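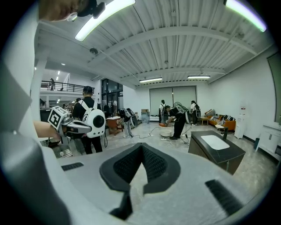 How to pick up a sock, in 112 attempts

The Tiltham evening course in practical robotics has no entrance exam, but it does have a sock. The sock is grey, was once half of a pair belonging to Wouter Bakker, and is handed to every new student within ten minutes of arrival. They are asked to pick it up, fold it over once and put it down again. Everybody can do this. They are then given a gripper and asked to do it again, and the evening gets longer.

Bakker has taught the course for three years, having spent the previous twenty teaching people to mend washing machines. He sees it as much the same job. 'Things go round, things jam, somebody has put something in there that they shouldn't have,' he says. His students wear backpacks and carry their grippers in their hands, so that from the doorway a class looks like a walking holiday that has stopped to tidy up.

The principle is easy enough to explain in a corridor, where Bakker explained it to me. You do a household task with the gripper in place of your fingers. You do it over and over. The recordings are used to train a program, and some weeks later an arm bolted to a bench tries to do what you did. If you were slow, it is slow. If you have a habit of nudging a cup twice before you trust it, the arm will nudge the cup twice, and everyone in the room will turn and look at you.

This last point has done more for the standard of housework in Tiltham than any number of parents. Thijs Koster, who is nineteen and came to the course from a half-finished degree in geography, discovered in his second month that he does not let go of objects so much as abandon them. The arm learned to drop spoons from a height of several centimetres with what he calls 'my exact attitude'. He has since gone back and recorded the whole set again, setting each one down like an egg. His mother has asked whether he might bring the technique home.

There are 30 students on the books this year, and they do not all fit at once, which Bakker deals with by pretending they do. They work in small groups with names. Siltberg does tidying, Nondar does kitchens, and Okafor, named after a cat, does anything involving cloth and is the one the others feel sorry for. Membership is meant to rotate. In practice the cloth people have become proud and refuse to leave.

Anatole Lecomte leads Okafor, in so far as it will be led. A retired tailor, he joined because the brochure promised 'soft materials' and he thought it might be upholstery. He has strong views about how a machine should approach a hem. 'From the side,' he told me, several times, with his hand flat. 'Never from above. From above you are attacking it.' His younger colleagues used to smile at this. Then they compared their recordings with his, and the arm trained on Anatole's could fold a tea towel in a way you might show to visitors, whereas the arm trained on everyone else's produced something closer to a samosa. They now approach from the side.

The vocabulary takes a while. One go at a task is an episode, which makes every spilled box of pegs sound like a family matter. A bad episode is supposed to be marked and thrown away. The arguments about what counts as bad are long and heartfelt, and I sat through one of them. Siebe Timmermans held that an episode in which you fumble and recover is worth keeping, as the arm will fumble too and ought to know what to do next. Koster held that Siebe only thought this on account of fumbling so much. Bakker let it run for a quarter of an hour, ate an apple, and ruled in favour of Siebe, on condition that the fumbles were sincere. Somebody in Nondar had apparently been putting them on.

Sincerity is hard to keep up. By the fortieth sock a person is no longer a natural folder of socks. Shoulders rise. People start making small flourishes at the end. Bakker's rule is that after half an hour you stop and do something else, ideally sitting down, and he enforces it with a kitchen timer shaped like a hen. The 112 in the title of this piece is the number of attempts Gerrit Van Leeuwen needed, across one winter, before his group's arm picked up the grey sock and folded it. He kept a tally in the back of a diary, with comments. Attempt 31 reads 'closer'. Attempt 32 reads 'no'.

Van Leeuwen is a bus driver, and a patient one, and he speaks of the winter without bitterness. The trouble was that he had been pinching the sock at the heel, where there is most of it. The arm, being literal, went for the thickest bit of anything. It once made a determined effort to fold a slipper. When he moved his grip to the cuff things improved within a fortnight. He was at work the evening it finally came good, and was told by text message, which consisted of the word 'sock'.

I had a go myself. It is humbling to find that you own two hands and have never paid attention to either. The gripper has no little finger to steady things with and no palm to speak of. My first tea towel took about 2 minutes, and Anatole watched all of it. He said that I had attacked it.

In June the groups will each put an arm through its paces in front of families and whoever else turns up. The programme is still being fought over. Siltberg wants to clear a child's bedroom floor, using real mess supplied by Koster's younger brother. Nondar will lay a table for four, or for three if the forks go on as they are. Okafor intends to fold a fitted sheet. Bakker has pointed out that no human being on the course can fold a fitted sheet. Anatole says he can, and has been asked to prove it, and has started bringing one in.

The next intake begins on 10th January. Bring indoor shoes. Socks are provided, or at any rate one is.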